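Teaching an Arm to Make Toast: Collecting Demonstrations for a Small Kitchen Policy

Project report, Robot Learning Studio
Team: Yakubu Uzor, Rhonda Li, Darlene Nguyen
Advisor: Ginette Melnyk

1. What we set out to do

Our team wanted to find out how many demonstrations it takes before an arm can handle a small kitchen job, and whether it matters who gives them. We went in thinking this would be a project about training. It became a project about collecting data, and we ended up liking that part the most!

The job is simple to say out loud: take two slices of toy bread out of the toaster, one at a time, and lay them on the counter. Then the reverse, from counter to toaster. We called these "unload" and "load." Both are recorded by a person moving a leader arm while the follower copies every motion, and both are stored with the wrist camera video, the joint positions, and the gripper opening.

We had 16 weeks, one arm, and a booking sheet for the lab that filled up fast. Most of our recording happened after 6 p.m.

2. The setup

The kitchen is a corner booth with two wall panels and a countertop, built by an earlier team and passed on to us. We kept almost all of it. Rhonda was in charge of the props and Yakubu wrote the recorder, a little program we named Jidari. Jidari starts and stops an episode with a foot pedal, shows the camera view on a laptop, and asks the operator for a one-key rating right after each try (good, messy, failed). The foot pedal sounds like a small thing, but before we had it, every episode began and ended with a couple of seconds of someone reaching for the keyboard, and the arm sagged a bit each time. The first policy we trained on those early files had learned to sag too. We were weirdly proud of it, and then we threw the files out.

Darlene handled the reset plan. Before each episode, the operator rolls a die and looks up a card that says where the toaster goes, how it is turned, and which extra objects should be on the counter. We had been placing things "randomly" by hand at first, and when Darlene plotted the toaster positions from our first batch, they made a tight little blob. People are bad at random. The cards fixed that in one evening.

The wall patterns changed too. We had a stack of panels to pick from, and we swapped them between sessions so that the policy couldn't lean on one background to tell where it was. Spirals turned out to be the favorite, mostly for how hard they are on the eyes. Our thinking was that if the policy could find the bread in front of a mess of black loops, it could find it in front of a plain wall, and later tests mostly backed that up.

3. How we recorded

Each operator began with a practice block that we didn't keep. After that we recorded in blocks, switching operators at the end of each one. We learned to keep blocks short. Somewhere past the half hour mark, everyone's motions got lazier, and the "messy" ratings climbed.

The rules for a good episode changed as we went, and this is the version we finished with:

Start from the home pose with the gripper open.
Move at a steady speed and don't stop in midair to think.
If the first grasp misses, back off and try again in the same episode.
Put the bread down before opening the gripper.
Rate the episode before looking at the next card.

The third rule started an argument that lasted most of September. Yakubu wanted only clean episodes. Darlene wanted the misses kept in as long as the operator recovered, so that the policy would have seen what to do after a bad grab. We tried it both ways (see section 5) and Darlene was right, by a lot.

The wrist camera is the only camera we used for training. We liked it for being simple: it travels with the gripper, so the fingers are always in view and the policy can judge how far they are from the bread. The downside is that once you're close, the rest of the counter disappears. Operators found this strange at first, since Jidari lets you drive either by looking at the booth directly or by looking at the laptop. We asked everyone to drive from the laptop. If you solve the task using information the camera doesn't have, you are teaching the policy something it can't learn. 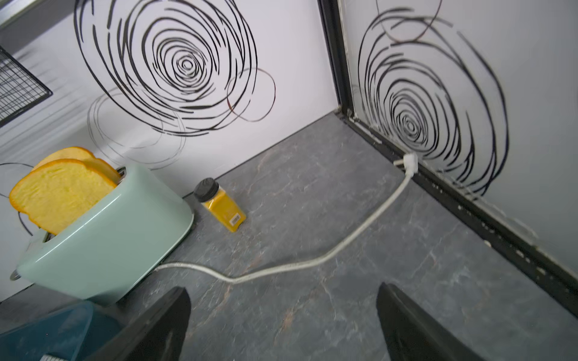
Figure 1. Wrist camera view in the toaster corner, with both slices in the slots and the power cord running to the right-hand wall.

The power cord deserves a paragraph of its own. We nearly hid it, and we're so glad we didn't. A cord lies differently every time you move a toaster, and it's long and pale and crosses right through the part of the counter where you would like to put bread. Our early policies treated it as something to be afraid of and hovered over it. Once we had enough episodes with the cord in different curves, the hovering went away. We added "move the cord" to the reset cards from that point on, and it was probably the cheapest improvement of the whole project.

The extra objects, like the little yellow spice bottle near the back wall, were there for the same reason. They have nothing to do with toast. A policy that has only ever seen a toaster on a bare counter can get confused by one small bottle, and real counters have plenty of bottles.

4. What we collected

By the end we had 306 episodes we were willing to train on. We're stating that number plainly because it's smaller than the one in our proposal, which promised 3000. We wrote that proposal before any of us had reset a toaster by hand. Resetting took longer than the demonstration itself in nearly every block, and we would tell any team starting out to time a full cycle, reset included, before promising anything.

Five people recorded: the three of us, plus Gaétan Vachon from the machine shop and our advisor, who asked for a turn and then stayed for an entire block. Ginette has a very recognizable style. She comes in low and slow from the side, and the rest of us come in from above. We started calling the side approach "the Melnyk," and it is labeled that way in the dataset notes.

Every episode was watched once by somebody other than the person who recorded it. The checker could lower a rating but couldn't raise it. This took ages and we'd do it again. It caught frozen video, episodes saved under the wrong task name, and a whole block in which the gripper reading was stuck at one value while the gripper was plainly opening and closing on screen.

5. What the policy did with it

We trained the same small model on different slices of the data and tested each one from a fixed set of starting cards that no operator had used.

Clean episodes only: smooth and confident, and helpless after a miss. It would close on air, carry the air to the counter, and put it down very gently.

Clean episodes plus recoveries: less pretty, much better. It would bump a slice, back up, and go again. The first time we saw it do that, all three of us yelled.

One operator only: fine, as long as the toaster was where that operator liked it.

All operators: the best on unload. On load it was mixed, and we think the two approach styles were the trouble. The policy sometimes started from above, changed its mind halfway, and drifted to the side. Splitting the data by style helped, but it left so few examples of the Melnyk that we wouldn't lean on the result.

Load is simply harder. Taking a foam-like slice out of a slot is forgiving, and it bends out of your way. Putting one in means lining up a soft thing with a narrow opening while your own gripper blocks part of the view. We didn't get load to a point where we'd show it to visitors. Unload we showed to everybody, including the people waiting for the room.

6. What we would change

Put the die roll into Jidari. Shuffling paper cards with one hand while holding a slice of toy bread in the other got old.

Agree on approach styles at the start, or else collect plenty of each on purpose.

Add a second camera for load. We held off to keep things simple, and for unload that was the right call.

Write down the lighting. We recorded in daylight and in lamplight and only noted which one for the later blocks, so we can't say how much it mattered. Rhonda has a guess based on the shadows, and she'd like it on record that she raised this early.

Rate with more than three levels. "Messy" ended up covering everything from a wobble to a slice dragged across half the counter.

7. Handing it over

The episodes, the reset cards, the panel stack, and the notes are going to the next studio team, who are planning a cup task named Asby in the same booth. Jidari runs on the lab laptop and the pedal is in the top drawer. Please keep the cord in. Darlene's plotting script is in the notes folder, and it's worth running after the very first block, while it's still easy to fix what it shows you.

Thanks to Gaétan for the pedal bracket and for repairing the leader arm's elbow twice.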